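Piria Desktop Ballot Counter

For branch elections, party selections, residents' ballots and small council votes

The Piria is a desktop counter for paper ballots. It takes a stack of papers, separates them one at a time, reads the marks and gives a total for each candidate or option. It was designed for organisations that run their own ballots and have to publish a result the same evening, without hiring a counting hall or paying for an outside scrutineer.

It is sold in the UK by Hatton and is kept in stock at our Poltness warehouse.

What it counts

The Piria handles single-choice ballots, yes/no questions and preferential votes. Papers can be A5 or A4, printed on one side. Ordinary office paper is fine, though very thin paper is more likely to feed double. If two sheets go through together the machine stops, shows a warning and waits for you to take them out. The running total is not affected.

Marks can be a cross, a tick or a number. Anything the reader can't place with confidence goes to the review tray, where the returning officer decides. The machine never rejects a vote on its own. Papers in the review tray are kept out of the total until someone has entered a decision, and each decision is listed on the final report.

Speed

The standard rate is 70 papers a minute. Preferential ballots are slower when voters have numbered many boxes, and the rate will also drop if papers have been folded more than once. We suggest flattening folded papers under a weight for a few minutes before you start.

Setting up

Stand the counter on a firm, level table with clear space in front for the output tray. Plug it in, switch on and wait for the green light. Load a blank copy of your ballot paper as a template, then mark out the voting boxes on the screen. Most people finish this in one go, but do it before the day of the count if you can. Templates can be saved and used again.

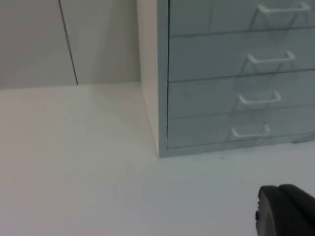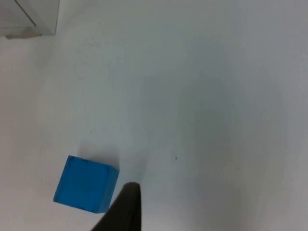 Running a recount

Put the same papers back in the feeder and choose Recount from the menu. The second set of figures is stored beside the first and any difference is shown by candidate. Batches can be recounted separately, which saves time when only one bundle is in dispute.

Records and security

The Piria has no wireless connection and can't be joined to a network. Results leave the machine in two ways: on the printed report, or on a USB stick. Each report carries the serial number of the counter, the time the count began and ended, and a line for signatures.

Images of the ballot papers are held until you clear them. Check your own rules on how long they must be kept – some constitutions ask for longer than others.

Statutory public elections have their own rules on counting equipment. If you are buying for one of these, get approval from the responsible officer before placing an order.

In the box

Piria counter with feeder and output tray
Review tray
Mains lead
Cleaning cards, pack of 5
Printed handbook

The Hsu carry case is sold separately. It has a hard shell and a shoulder strap, and takes the counter with both trays removed.

Warranty and servicing

The counter is covered for 2 years, parts and labour. The feed rollers are wearing parts and are not included, but they can be changed at home with a small screwdriver. Repairs are carried out at Poltness.

Delivery

Orders placed by Sat 17 January will be delivered before the end of the month. Later orders go out in February. If your ballot date is fixed, put it in the notes box when you order and we will tell you whether we can meet it – hire units are sometimes available if we can't.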